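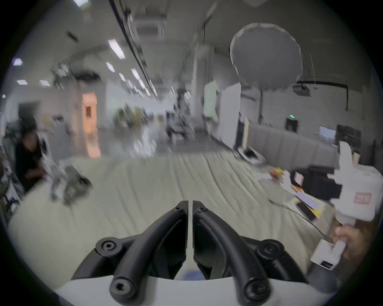
Issue 7 | Page 2

Who will fold the shirt?

2025-09-13
By the Merno home and technology desk

Every few months a new film goes around in which a robot takes a shirt from a basket and puts it in a neat pile. My mother-in-law sends me these films. She wants to know when she can buy one, and she would like an honest answer before her next washing machine gives up.

In August I went to Hiterport to look for this answer. Penner has its workshop there, in a long open room, and the people in it work on one question which sounds very small: can a machine handle soft things at home? Floors are already done by machines, more or less. Dishes are washed by a machine if a person puts them in. But cloth, which we all handle several times a day without thinking, is still a serious problem.

A plate has one shape. If you know where its edge is, you know everything that matters. A shirt has a different shape each time it lands. The sleeve can be under the back, the collar can be inside out, and the machine must decide from a crumpled heap which part to lift first. I tried to explain to myself how I do it, and I could not. I pull at something, I look, I pull at something else.

For this reason much of the teaching is now done by human hands. A person takes a gripper in each hand, a tool with two fingers like the ones a robot arm has, and does the chore with these instead of with their own fingers. The movements are recorded. Later a computer programme tries to learn from them what a person does when the cloth slips, or folds over in the wrong place.

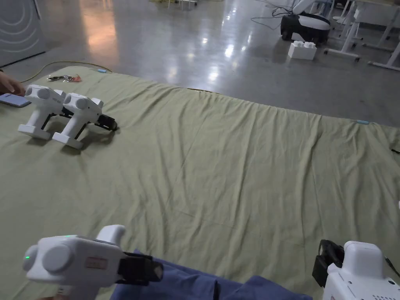
White hand-held grippers and a piece of crumpled blue fabric on a green cloth.

I was allowed to try it. I am a tidy person and I expected to do well. My first towel took me longer than it takes my children to make a bed, and they are not quick. With two fingers on each side you feel almost nothing. You believe you have one layer of cloth and you have two, or you have none and the fingers close on air. After a while my wrists hurt and I had more respect for the machines, and also for whoever must repeat this all day.

The programme which learns from these recordings is called Cladener. For one task, folding a hand towel in half and in half again, it was given 400 recordings. That is one towel, one kind of fold. When the towel was the size and thickness it knew, the robot arm worked slowly but in a sensible way, and I found it nice to watch. Then a thicker towel was put down. The arm took the corner, lost it, took it again, and stayed a moment in the air with nothing, as if it wanted to ask somebody.

I watched seven attempts with the thicker towel and wrote down how they went. In 2 of them the result was something I would put in my cupboard. The other five I would fold again, and in that case I have not saved any work, I have only waited for it.
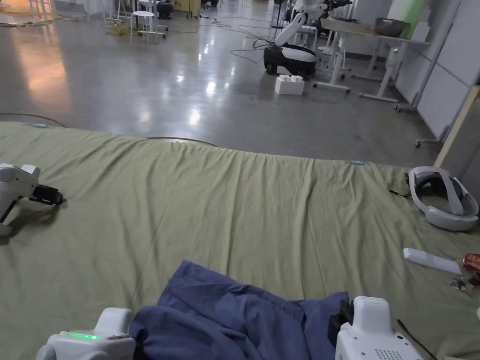 It would be unfair to stop there. A few years ago a robot which could pick up a towel at all was worth a long article, and the engineers I spoke with do not promise more than they have. They told me openly that a bed is much harder than a towel. A fitted sheet, with its elastic corners, they prefer not to discuss. They also said that a home is worse than a workshop in almost every respect. The light changes, the cat sleeps on the pile, there is a toy on the floor, and no one has moved the chair.

Price is another matter. Penner does not sell a household robot and did not give me a figure for one. A laundry that folds the same hotel towels from morning to evening could have some use for a slow arm which does not get bored. There the towels are all alike and somebody is always near to help when a corner is lost. In a family flat the arm would work for a short time each day, and for the rest it would stand in the corridor, where in our case the bicycles already are.

I think also about what we want from such a machine. When I asked friends which chore they would give away first, folding was often in the answer, but cleaning the bathroom was said with more feeling. I could not find anybody in Hiterport who was working on the bathroom. Cloth is difficult, but it is at least dry and it does not smell, and I understand very well why an engineer would choose it.

So I wrote to my mother-in-law that she should buy the washing machine and not wait for the arm. She answered that she had expected this, and asked if the people at Penner need towels to practise on – she has a great many.

Also in Home and Technology
Robot vacuum cleaners and the problem of thick carpets
Is a heat pump dryer worth the money?
Small kitchens: where to put the dishwasher
Readers write: the chore I secretly like
How to repair a zip without a sewing machine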